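Pavar Household Words

A word list and reading corpus drawn from a small newsletter about kitchens, cupboards and keeping things

README

Hello, and thank you for stopping by. Pavar is a collection of everyday British household vocabulary, gathered from the back numbers of the Pavar newsletter, which has been going out to subscribers for longer than I care to admit. If you work on dictionaries, spelling tools or reading material for learners, I hope there's something in it for you (and if you simply like knowing what people call the end slice of a loaf, you're very welcome too!).

What's in the folder

There are 336 articles in plain text, one file each, and a word list with 2,000 headwords. Each headword has a short meaning, a part of speech and the number of the issue where it first turned up. Regional words carry a region tag as well, though I'd treat those gently, as readers wrote in to argue with a good many of them.

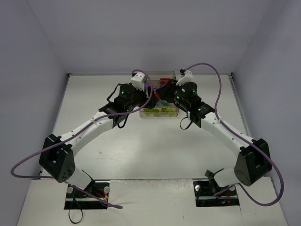 Pavar, Issue 192, p. 7

Articles keep their original titles, and I've left the spelling alone even where the newsletter changed its mind, so you will meet both "draining board" and "drainingboard" in the early issues. Letters from readers are left out altogether. I did think long and hard about it, but they were written to the newsletter and never meant for a download.

File layout

articles/ the texts, named by issue and page
words.csv the word list
regions.csv region tags and what they stand for
CHANGES.txt what moved between versions

Known problems

Issue 222 was scanned from a creased copy and a few lines on the second page are guesswork, marked with a question mark in square brackets. The Warnico and Curner recipe columns use ounces in one issue and grams in the next. I haven't converted anything.

Using it

Please use it for study, teaching or your own tinkering, and mention Pavar somewhere if you publish. Corrections are always welcome, and I try to put out a tidied version each December.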